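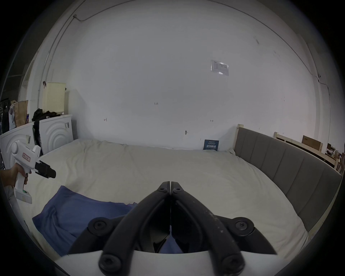 Kitchen floor tiles sound hollow in places - do they all have to come up?

Asked in Floors and Tiling

We moved into a 1930s semi in June and the kitchen had been retiled by the previous owners. Porcelain tiles, 600 x 300, grey, laid on what I think is plywood over the original floorboards. I don't know when it was done but the invoice in the folder they left us is from a firm called Durrani and it only says "supply and fit kitchen floor, 12 sq m, Riston porcelain". Total was £1,986, no breakdown.

Last month I noticed a click when I stood near the back door. I went round tapping with the handle of a screwdriver and several tiles in that corner sound hollow. Two of them have a hairline crack in the grout all the way round. One moves very slightly if I put my heel on the corner of it. The rest of the floor sounds solid, apart from a dull patch in front of the sink that I'm not sure about.

What I want to know:

Can I lift only the loose ones and relay them, or is it a sign the whole floor is going to fail?

Is the injection adhesive any good? I have seen the Traleck kit for £153, which seems a lot for a syringe and some resin.

I have three spare tiles that were left in the garage, so I can't afford to break many. I've done wall tiles before but never a floor. There is no underfloor heating. The washing machine is on the other side of the room, if that matters.

Answer 1 (accepted)

A few hollow tiles don't mean the whole floor has to come up. A hollow sound means there is a gap under the tile, usually where the adhesive was put down in blobs or wasn't combed out properly. Plenty of floors have some of that and last for years. The ones to deal with are the tiles that move or have cracked grout, and in your case that is the back door corner.

Before you lift anything, find out what is happening with the boards. Near a back door on a suspended floor you often get damp getting in under the threshold, and a joist end or the edge of a board goes soft. Get underneath if you have a hatch. If not, look at the outside wall and check the air bricks are clear and the ground level hasn't been raised above them. If the timber is moving, any tile you relay will come loose again.

Assuming the timber is sound:

Rake out the grout all the way round the loose tile. An oscillating tool with a grout blade is easiest. A hand rake works but it takes ages and you will slip with it at least once, so put masking tape on the neighbouring tiles.

Start with the tile that already moves. Work a wide scraper or a flat bar under the edge, using a piece of thin wood to protect the tile next to it. Go slowly along the long side. Don't lever from one corner or it will snap.

Once it's up, look at the back. If the adhesive has stayed on the ply and the back of the tile is clean, it never bonded. If the adhesive has come up with the tile, the problem is with the ply, probably dust or no primer. Check the ply is screwed down too. Mine had been fixed with panel pins.

Chip all the old adhesive off the floor and off the tile. It takes longer than everything else put together. Hoover, prime, then use a flexible adhesive suitable for porcelain on timber. Comb it on the floor with a notched trowel and skim the back of the tile as well.

Leave it for the time on the bag before grouting, and use a flexible grout. The colour won't match exactly at first.

As for the patch in front of the sink, if nothing moves and the grout is fine, leave it. Tap it again in six months.

I wouldn't spend £153 on the Traleck kit. Injection is all right for a tile that is hollow but still fixed at the edges. Once a tile rocks, there is usually grit under it and the resin won't stick to that.

Answer 2

Same thing happened to us, we used the Wimutitz resin, cheaper than the other one. You drill 2 holes in the grout line and squirt it in till it comes out of the second hole then put something heavy on top overnight. We used paint tins. Three tiles done and they've been fine so far but that's only since last winter. Wipe off the extra straight away, we missed a bit and it has gone yellow.

Answer 3

Have you rung the people who laid it? If it's recent they might come back and do it. Some firms will only deal with whoever paid the invoice though.

Comment from the asker

Thanks all. The invoice has no date on it but I'll give them a ring. There is a hatch under the stairs so I'll have a look at the joists first. One air brick at the back is half buried by the patio - I hadn't noticed that until I went out to check. Will lift the rocking tile once I know about the timber and see what the back looks like.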